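Home Topics Quizzes Grown-ups Search

How a tree turns into a table

Trees are thirsty. All day long the roots suck up water and send it up the trunk, right to the top leaves. The leaves use sunlight to make sugar. The sugar feeds the tree, and the tree makes new wood.

But only in one place! Just under the bark is a layer so thin you'd hardly spot it. New wood gets made there and nowhere else. So a tree gets fatter from the outside - like putting on another jumper every year.

Spring wood grows fast. It's pale and soft. Summer wood, from July or so, grows slower and comes out darker and harder. One pale bit plus one dark bit makes one ring. 11 rings, 11 years. Some trees get past 100. Pierina Cattaneo once counted 121 on a stump near her school, and it took her three goes becuase she kept losing her place.

Now saw the trunk the long way, into planks. You don't get circles any more. You get stripes, and waves, and sometimes pointy arches. That's called the grain.

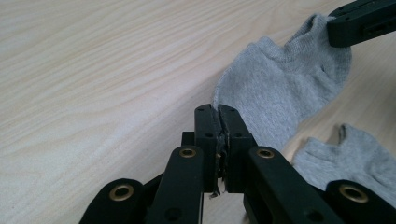

Why is wood grain wavy?
Because trees don't grow dead straight. Trunks lean and bend and bulge round branches, and the rings bend with them. The saw goes straight through the lot, so the lines come out curvy.

Knots next. A knot is where a branch used to join on. Hard, dark, round. Carpenters grumble about them, they can blunt a saw.

Fresh planks can't be used straight away. Too much water inside. They get stacked with gaps between so air can blow through, or go in a big warm oven called a kiln. Skip that and your table will twist when it drys.

Then it's planing (shaving it flat), sanding, glueing, and maybe oil or varnish on top.

Try it - lay thin paper on a bit of rough wood and rub with a crayon. The grain pops up.

Words by Gianni Parisi

14 shares 3 comments

We use cookies to make this site work. Accept Settings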